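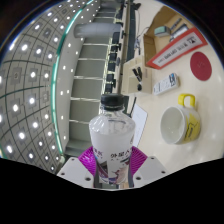
Selvaraj Ekanayake holds that a desk is allowed one drink, and that anything past one is a bar. He told me this over the phone while I was looking at four on mine, and I said something vague about hydration.

I had called him because I was trying to write about the things people drink from at work, and he has opinions on the subject that he has been polishing for years. Mine are newer. They date from May, when the company that rents me my corner of the second floor in Werville sent a memo titled "Surfaces." The memo asked us to limit ourselves to what it called a primary vessel. It did not say what would happen to the secondary ones.

The bottle-and-mug desk is the standard arrangement now, and I've come to think of it as a small marriage. The bottle is bought cold, on the way in, with every intention of being finished by lunch. It has a screw cap and a label with a lot going on. The mug is the one who was already living here. It has a handle in some color you'd never paint a room, a joke or a cartoon on the side, and a ring at the bottom that has survived several administrations. You drink from the mug until about eleven, remember the bottle, feel virtuous, take three swallows, and go make more coffee.

Then there is the coaster, which belongs to neither of them. I have owned coasters my whole adult life and could not tell you where one came from. They arrive in sets and live out their days as singles, usually a foot away from any actual drink. Mine is from Namon, a lakeside town I have never visited. I put my phone on it.

I spent a morning walking the floor to see how other people manage. The woman who does payroll for Mollah keeps her mug on its side when she's away from the desk, on the theory that dust falls down and a mug on its side is therefore mostly safe. I can't fault the physics. A man near the printer had a bottle with the label peeled off in one long strip and rolled up next to the keyboard like a tiny diploma. Two desks over there was a bottle of something purple that everyone described as "Dev's," and Dev left in the spring.

Tania Akanda has the desk I'd like to have. One pale tabletop, wiped so often it shines, one mug, nothing else. She rinses the mug at five and takes her empties down to the bin on the way out. I asked how long she'd been doing this and she said since she knocked a full bottle of iced tea into a tray of signed contracts at her last job, with the cap sitting next to it the whole time. She screws caps back on now between sips. It's an unnerving thing to watch, like having lunch with a pharmacist.

What I admire most about the bottle is exactly that cap. A mug is an open invitation. It will take your sleeve, your pen, the corner of a notebook, and once, in my case, a contact lens. A closed bottle asks nothing of anybody. You can shove it aside with your elbow, or carry it to a meeting and carry it back without having opened it, as I did for most of last week.

The trouble is that it also never gets thrown out. A mug with an inch of old coffee in it will shame you sooner or later. A bottle that's two-thirds gone looks like a going concern forever. I cleared my drawer on 30 October 2019, and found 8 of them, one from a vending machine at the Ireo building, which I haven't set foot in since my badge stopped working.

I emptied them in the kitchenette sink — it took almost 20 minutes, because people kept coming in and wanting to know if there was a party. The mug I washed properly, with the brush. The ring is still there. I bought a fresh bottle on the way back from lunch and it's standing on the desk, to the left of the coaster.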